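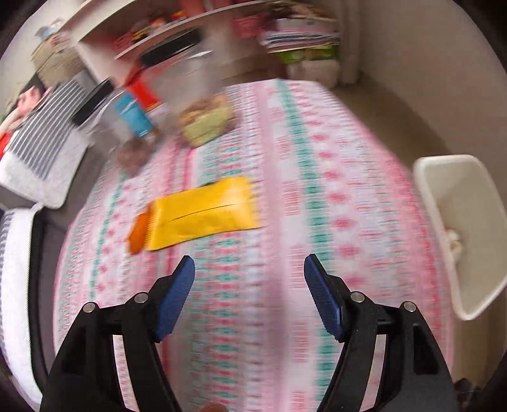 Azra Vukčević wrote in after the last newsletter to ask why the pads on the handheld grippers were recalled when the units themselves were not. The short answer is that the units were fine. The longer answer takes up this item, and anyone who has a gripper signed out should read it through before the next collection round.

What happened

In the first weeks of the winter round, the team at Clurkthorpe began to see sessions in which the recorded finger opening didn't match the video. The fingers would be closed on an object and the log would say there was a gap between them. In the next session on the same unit the log would be right again. Of the 25 units out at the time, 6 showed the problem at least once.

We took it for a calibration fault, and that cost us time. Two units were sent back to the Vallico workshop, recalibrated, tested on the bench and returned. Both failed again within a few days. The bench test closes the fingers on a hard block. With a hard block there was never an error.

Dušan Dumitrescu found the cause while packing snack wrappers for the household object list. He closed the gripper on a sealed packet, let go of the trigger, and saw that one pad had slid a little way along its finger. He pushed it back with his thumb. The adhesive under it had gone soft, so the pad moved under a sideways load and stayed put under a straight one. Soft and slippery packaging tends to twist as it is picked up, and the twist was enough.

A pad that has slid forward meets the other pad early. The trigger stops sooner than it should, the opening is logged as wider than it is, and the grip is weaker than the operator thinks. On a biscuit packet the result is bad data. On a jar it's a dropped jar, and we had one of those in January. It landed on carpet and did not break. It was written up as operator error at the time. That entry has been corrected and the operator has been told.

Which pads are affected

The affected pads all came from one batch, supplied by Baumgart and fitted during the July refit. The batch was 500 pads. Most of them were never fitted and have been pulled from stock. Baumgart has accepted the return and is replacing them at no charge.

The batch code is printed on the bag the pads came in. It is not printed on the pads, so once they are on a finger there's no way to tell by eye which batch they belong to. For that reason we're asking for every pad fitted in or after July to be changed, including those that seem sound.

Units refitted before July are not part of the recall. If you don't know when yours was refitted, treat it as affected.

How to check a unit now

Do this before each session until your new pads arrive.

Turn the unit off. Hold one finger still and press the pad sideways with your thumb, then lengthwise toward the tip. Use about the pressure you would use on a doorbell. It should not move at all. Repeat on the other finger.

Close the fingers slowly and look at them from the side. The two pads should meet flat along their length. If one touches ahead of the other, stop there and put the unit aside.

Check the finger screws as well. They had nothing to do with this fault, but two units at Clurkthorpe were found with a loose one during the inspection. Tighten by hand with the driver from the kit. Power drivers strip the housings.

If a pad moves, don't glue it back. We had one unit returned with household glue under the pad and the finger had to be scrapped.

What to do with recordings

Sessions made with a suspect unit do not need to be deleted. Flag them in Lamby with the pad fault tag and leave the files where they are. The video is still usable, and for many of the sessions the opening can be worked out again from the footage. So far 17 sessions have been corrected that way. Sessions in which the pad moved partway through are harder, and those will probably be kept only as examples of failed grasps.

Please don't trim the files first. Several people cut out the bad part before flagging, with good intentions, and the bad part is what we need to see.

If you noticed anything odd in a session and didn't note it down, add a comment now, even if all you remember is that the grip felt loose. Two of the 6 faulty units were picked up from comments of that kind.

Soft packaging

Until a unit has new pads, leave wrapped food, pouches and bagged items off the list. Boxes, books and hard plastic can go ahead as long as the unit passes the thumb check. Nothing made of glass should be lifted with a July unit, full stop, and that includes jars with something in them and jars without.

Once the new pads are on, soft packaging goes back on the list in full. It is the category we are shortest of, and sessions on beds, sofas and other surfaces that give are still wanted. Pick-ups from a soft surface put more twist on the pads than pick-ups from a table, so they're also a good early test of the new batch.

Changes on our side

The bench test at Vallico now includes a twisting load on each finger and a sealed packet as well as the block. Every unit gets it before it goes out and again when it comes back. Batch codes are being written in the unit log at fitting, which should have been done from the start.

We have also changed the fault form. The old one had operator error as the first choice under cause, and it was being picked by default. The new form leaves the cause blank until someone has looked at the unit.

Replacement pads start going out after February 9, 2023, with the 6 faulty units first. Each pack has four pads, a cleaning wipe and a fitting card. Old pads should come back in the same bag with the unit number written on it.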